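The Laundry Problem

By the time the students at Stillanwood get to the word "autonomous," they have usually been talking for several minutes, and I have usually stopped writing things down. I've sat through a lot of student robotics presentations. They tend to begin with the future of elder care and end with a video played at several times its natural speed.

So I went to see the Stillanwood capstone team with low hopes and a full tank of gas. Their project, called Puvosell, is supposed to fold clothes. It has two arms, two semesters of funding and an entry in the Trernine Challenge, a college contest in which machines are handed household chores and given a fixed time to embarrass their makers. Last February the team placed near the bottom. They say the rules were unclear. I read the rules, and they seemed clear to me.

What the rules ask is simple enough. A garment is dropped on a table, any old way, and the robot has to flatten it and fold it without help. Towels are worth the least. Anything with legs or sleeves is worth more, and most teams, being sensible, practice on towels until the last possible week.

The Stillanwood group says it has logged 525 practice runs since the fall, and that 89 percent of its towel folds would pass the judges. I asked who decides what passes during practice. The students do. I asked what the number was for anything other than towels, and was told that those figures were "still being cleaned up," a phrase I plan to use the next time my editor asks about a deadline.

To be fair, they've put the towels away for now. Most of the work lately is one skill: getting hold of the right bit of cloth. 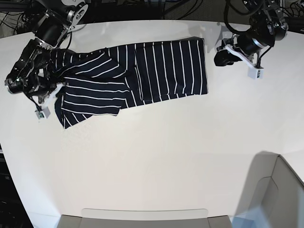
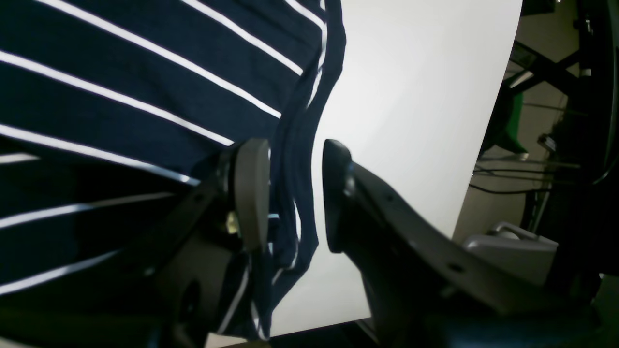
My complaint with student contests is that they teach people to build for the judges. The Sotiropoulos Prize, which pays for much of the travel at this level, goes by final score alone, so a team that folds towels all year can beat one that spends the year learning something harder. Stripes like the ones on that navy cloth would at least show a judge which way each layer is lying, and a contest that cared about learning would give points for reading a tangle correctly before anything gets folded. Trernine gives none. The students know this and grumble about it, then go back to tuning for the clock. I asked one of them whether he'd trust the robot with his own shirts. He said maybe the old ones. The next round is in the fall, and they tell me the rules haven't changed.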